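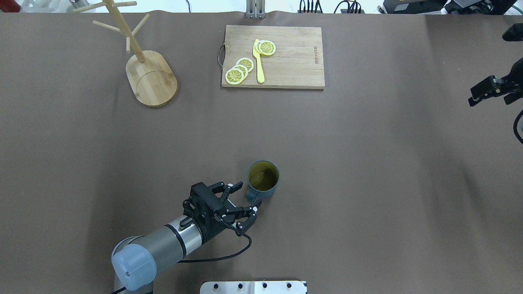 For our home and living class my group had to pick one everyday habit and redesign the spot where it happens. We picked tea with lemon, mostly because we all drink way too much of it! We named the project Husar and got 40 dollars and 7 weeks.

The first thing we did was ask people in our building how they set up for tea. We handed out 60 short surveys, and the big complaint was walking back and forth - mug in one cabinet, knife in a drawer, cutting board behind the toaster (always behind the toaster). So our layout keeps it all on one table. The wooden mug tree goes next to the cutting board, and the lemon gets sliced right there with a plastic knife.
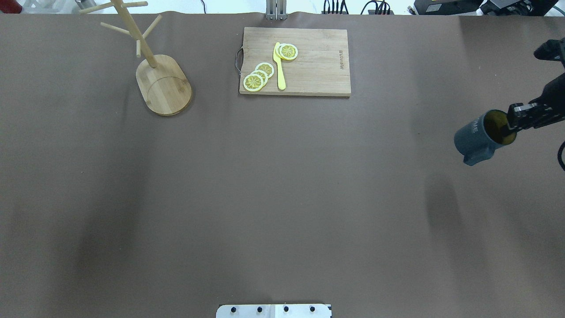 I argued for a bigger board and lost. The one we used has a metal handle on the short side, so you can carry the slices over to the sink side without dropping any, and I came around to it pretty fast. The mug tree was harder to agree on. Two of us wanted hooks on the wall, but our dorm rules say no drilling, so pegs it was. Next semester we want to try the same layout on a narrower table.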